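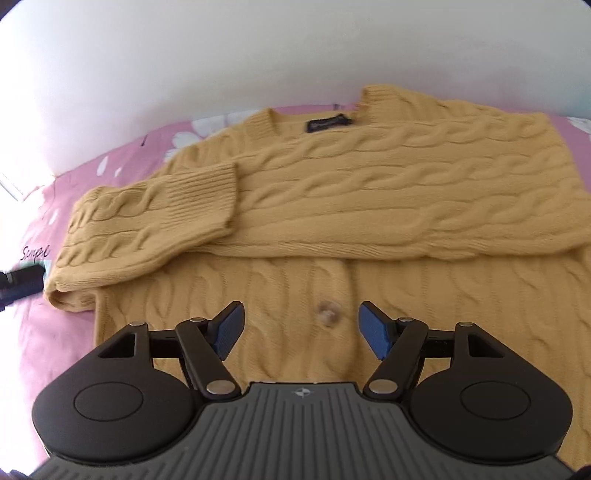 From: Heledd Sayce
To: Kemeys Knitters list
Date: October 29, 2009
Subject: Re: [kemeys-knit] Steeking - am I mad?

Kimie Arai wrote:
> Has anyone on here cut a steek in yarn that isn't proper sticky
> Shetland? I've got a cardigan's worth of Linville DK, knitted in
> the round up to the armholes, and I'm sat here with the scissors
> and can't do it. It's a superwash, if that matters. Prys says to
> sew it on the machine first but my machine chews everything.

Hello Kimie, and hello all,

It does matter, I'm afraid! Superwash is slippery stuff and the cut ends will wriggle out if you give them half a chance. I did my first one in Natdale (lovely hairy wool, you could cut it with a bread knife) and got very cocky, and then tried the same thing with a superwash and lost a good bit of the button band before I'd even put the kettle on.

I'm with Prys on the sewing, but you can do it by hand. Small backstitch, ordinary cotton thread, 2 lines of it either side of where you're cutting, and go through the yarn itself, not the gaps between. It took me roughly 10 minutes a side, longer on the second because the phone went. A crochet edge is prettier but I wouldn't trust it on Linville.

How many stitches did you put in for the steek? If it's five or fewer I'd be tempted to unpick and go flat from the armholes instead. Dull, I know. If you've got seven or more, crack on.

Do a swatch first and cut that, then tug it about a bit. Aled Gough cut his on the train, which I don't recommend to anyone.

Other bits while I'm here. Qianru Dai, I've still got your 4mm circular, the long one, and I'll bring it next time. And does anybody want 300g of Camadico in a sort of sludgy green? I bought it in April for a waistcoat and I've gone right off the idea. All one dye lot, two of the balls have been wound. Yours for the postage.

Let us know how you get on, Kimie, and cut in daylight!

Heledd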